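I've finally found a way of folding cleaning cloths that I like, and I'm far too pleased about it! Neelam showed me when I was over in Estusley in July. Her drawer is a thing of beauty, all the colours standing up in a row like files. Mine was a heap with a tea towel in it.

You start with the cloth completely flat. Smooth it from the middle out to the corners, and do it on something dark if you can, so the edges show up nicely.

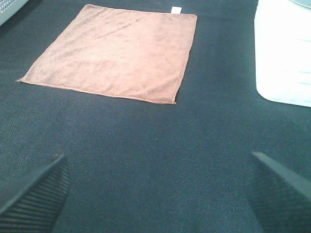
Then fold it in half, in half again, and roll from the folded side so the hem ends up on the outside. I leave the care tags on (Hemi snips hers off, she says they scratch the taps) and tuck them in on the last turn. The orangey ones are my favourites, so they get the front of the drawer. I did the whole lot in one go with the radio on and then started on the flannels, which are thicker and keep springing open. Any tips for those, please tell me!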